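How to Refinish a Solid Wood Work Table with Hardwax Oil

This guide covers stripping, sanding and oiling a plank-top table that gets daily use. It applies to pine, birch, beech, ash and oak. It does not apply to veneered tops, which are too thin for the sanding steps, or to tops that have been painted with anything older than you can identify. Test unknown paint for lead before you sand it.

The products named are the ones used in our shop. Any two-part hardwax oil with a similar data sheet will behave the same way, but follow the mixing ratio printed on your own can.

What you need

Random orbital sander with dust extraction
Sanding discs in 80, 120 and 150 grit
Sanding block
Card scraper
Vacuum with a brush head
Harnosov Clear hardwax oil, or equivalent
White applicator pad and a beige buffing pad
Lint-free cotton cloths
Nitrile gloves
Respirator with combination cartridges
Metal bucket with a lid, half filled with water

Step 1. Identify the old finish

Put a few drops of denatured alcohol on a hidden spot, such as the underside of the overhang. If the finish turns sticky within a minute, it is shellac. If nothing happens, try lacquer thinner on a second spot. Softening indicates lacquer. No reaction to either usually means polyurethane or a catalyzed finish. An oiled top will darken slightly and leave a faint stain on the cloth.

Shellac and lacquer can be scraped. Polyurethane should be scraped first and then sanded, as it clogs discs quickly. An oiled top in fair condition can go straight to 120 grit.

Step 2. Check the joints

Run a fingernail across each seam between planks. A step you can feel has to be leveled at the 80 grit stage. An open seam is a separate problem. Do not fill it with putty if the table stands in a heated room, where the gap will close again in the humid months and push the filler out. Gaps that stay open all year can be filled with a glued sliver of the same species, planed flush.

Tighten the fasteners that hold the top to the base, but leave the slotted ones loose enough to slide. Solid tops move across the grain, and a top that is locked down will split.

Step 3. Sand

Start with 80 grit. Move the sander along the grain at a slow walking pace for a snail, overlapping each pass by half the disc. Do not tilt the sander to chase a stain. Vacuum, then repeat with 120 and finish with 150. Stop there. A finer surface takes up less oil and wears sooner.

Knots are harder than the wood around them and will stand proud if you use a soft pad. Level them with the sanding block. Break all edges by hand with 150.

Vacuum twice, the second time across the grain. Do not use a tack cloth, as the residue can interfere with the oil.

Step 4. Mix and apply

Stir the can for 3 minutes, then mix only what you can use in one session. Put a small puddle on the wood and spread it with the white pad. Work one or two planks at a time along their full length. Stopping in the middle of a plank leaves a lap mark that shows in side light.

Leave the oil for 5 minutes. Go back over any area that looks dull and dry, then remove all of the excess with the beige pad and a clean cloth. The surface should feel nearly dry to the hand. Oil left standing cures to a gummy film that has to be sanded off.
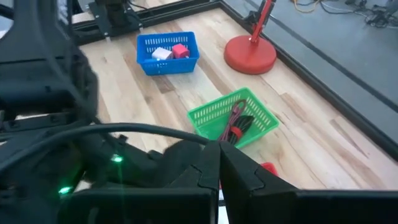 Pale planks with darker brown grain and small knots. Expect this kind of variation to deepen under clear oil.

Step 5. Cure

Light use is possible after 2 days. Keep water off the top for a week. Do not leave plastic or rubber items standing on it during that time.

Place used cloths and pads in the water bucket at once and close the lid. Oily rags can heat up and ignite without a flame.

Maintenance

Wipe with a damp cloth and dry right away. Avoid ammonia and scouring powder. When water no longer beads, clean the top, scuff it lightly with a worn 150 disc and apply a thin coat of Stonach Maintenance Oil. Single planks can be repaired without redoing the whole top, provided you keep to the seams.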